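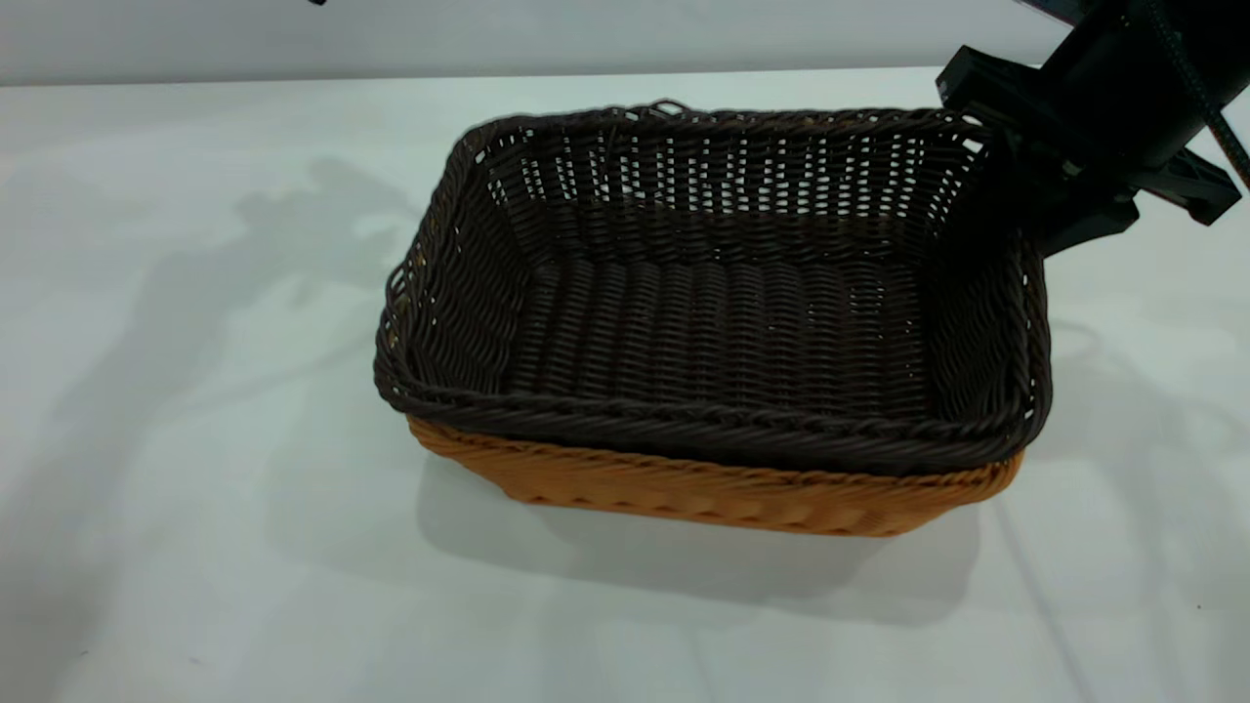

Padutix users' day, short talk, afternoon slot. Speaker notes, Bartosz Sobczak.

Slide 1 - title

Say hello. Say who I am. Say that Zbigniew Śliwiński did most of the work and had the good sense to be on leave today. Title is "The arm that let go of nothing and held on to everything else". They can groan, leave room for it.

Slide 2 - the job

Keep this short. Pawlak packs gift hampers. The baskets arrive empty, the arm takes one, moves it along, and a person fills it. We were asked to handle the taking and the moving. Mention that I told the customer a basket was "basically a box". Pause. Mention that this is in the minutes.

Slide 3 - what a basket is

Leave the opening picture up again for this one and let them look at it. Dark brown with a tan band low on the front, and more gaps than surface once you start caring about gaps. Point at the little loop standing up from the back rim. Don't say anything about it yet, just point. Then point at how near the gripper sits to the back right corner, where black plastic and dark brown weave are very hard to tell apart. Ask the room where one stops and the other starts. Someone will get it wrong. Thank them, because our software got it wrong too.

Slide 4 - the fault

Date was 10/26/23, second shift. The arm had done 306 baskets without complaint. On the next one it closed on the rim, lifted, moved, set down, opened its fingers and reported success. Then it went off to fetch another, and took the basket with it.

One finger tab had gone through a loop of strand. The fingers were open, the program knew they were open, and as far as the program was concerned an open gripper is an empty gripper. I would have signed that off. I did sign that off.

(If they laugh, wait. If they don't, move on quickly.)

Slide 5 - fourteen seconds

The arm carried on for 14 seconds with a basket swinging off it. It knocked over the guard post, which Estemo had told us was too light, in an email I had marked as read. The operator hit the stop button. She was outside the fence and was not hurt. Say this plainly and don't be funny about it. The post fell into the walkway, and people use that walkway.

Slide 6 - why nothing tripped

Collision limit was set for a hard knock. A wicker basket doesn't give you a hard knock, it gives, creaks and comes along for the ride. It weighs 560 grams. We had told the arm to ignore loads that small because the hose kept setting off false alarms in May. So the alarm we turned down for being a nuisance was the one we wanted. Zbigniew would like it known that he objected at the time. He has asked me to say it twice - he objected at the time.

Slide 7 - what we changed

Weight check after every release, with the arm held still for 2 seconds first. Pawlak hate the 2 seconds. They are staying.

Smooth covers over the gripper tabs, made by Sekidel. First set was too thick to get under the rim. Second set fits.

Guard post bolted down. Estemo were very gracious, which was worse.

Load alarm back where it was, hose clipped properly along the arm. Took one morning. We had put it off for months.

Slide 8 - still open

Stray loops. We can't ask a basket weaver for a tolerance, though I did try, and the reply was short. The camera misses a dark loop against a dark rim more often than I'd like, so for now we depend on the weight check and the covers. If anyone has a better idea, I'm by the coffee until four.

Spare slide, only if asked about the basket: yes, we kept it. It holds the cable ties.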